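Keeping Fruit Longer on the Counter

Posted by Mark Anthony Estrella, November 4, 2018

Most fruit that goes bad at home goes bad in a pile. The pieces on the bottom get pressed, the skin splits, and mold starts where you can't see it. A few habits will fix most of this, and none of them costs much.

Use a container that breathes

A solid bowl holds moisture at the bottom. A woven basket or a wire one lets air in from the sides and underneath. Keep it shallow. Two layers of apples is plenty, and peaches and plums should sit in one layer, stem side down.

If several people put groceries away in your kitchen, label the spot. A marker and a plain sheet of paper will do. We had onions turning up with the pears until I put a label out.

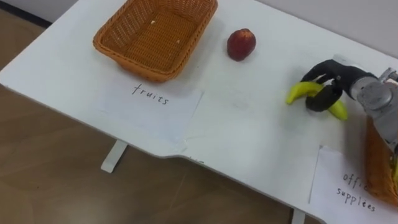

An orange basket with its handwritten "fruits" label.

Empty it once a week

Take everything out before the new shopping goes in. Turn the basket over the sink and tap the bottom — crumbs and bits of stem get caught in the weave. An old toothbrush gets the rest. Wipe wicker with a cloth wrung out in warm water and a drop of dish soap, then let it dry completely. Don't soak it.

Go over the fruit while it's out. Anything soft gets eaten that day or cut up for the freezer. Anything with mold goes in the trash, and whatever was touching it gets washed and dried.

Keep these apart

Bananas, apples and ripe avocados give off a gas that ripens their neighbors. Put bananas on a hook or at the other end of the counter. If you want a hard avocado ready sooner, close it in a paper bag with an apple and check it daily.

Potatoes and onions don't belong with fruit or with each other. Potatoes want a dark cupboard. Onions want a dry one.

Pick the right surface

Keep the basket away from the stove, the dishwasher vent and any window that gets afternoon sun. A white table or counter is handy here, as juice leaks show up right away. Slide a sheet of paper under juicy fruit and change it when it spots.
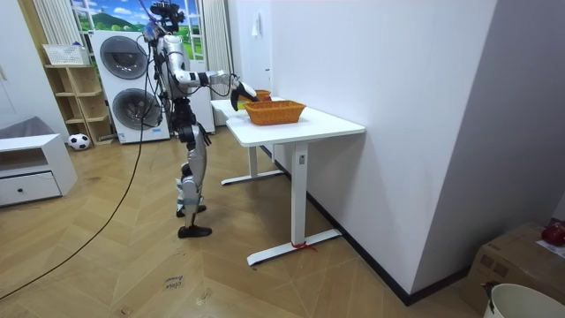
Fruit flies

Pour 30 ml of cider vinegar into a small glass, add one drop of dish soap and leave it near the basket overnight. Replace it every couple of days until it stays clear. Check the drain and the recycling bin too. In September I spent a week blaming the grapes, and the flies were coming from a juice bottle under the sink.

What goes in the refrigerator

Berries, cherries and grapes go in as soon as you get home, unwashed. Wash them right before eating. Pears, peaches, mangoes and kiwis stay out until they give a little when pressed, then go in the refrigerator for a few more days. Citrus keeps for a week on the counter and a good deal longer in the crisper drawer.

Cut fruit always goes in the refrigerator, in a closed container. A squeeze of lemon slows the browning on apples and pears.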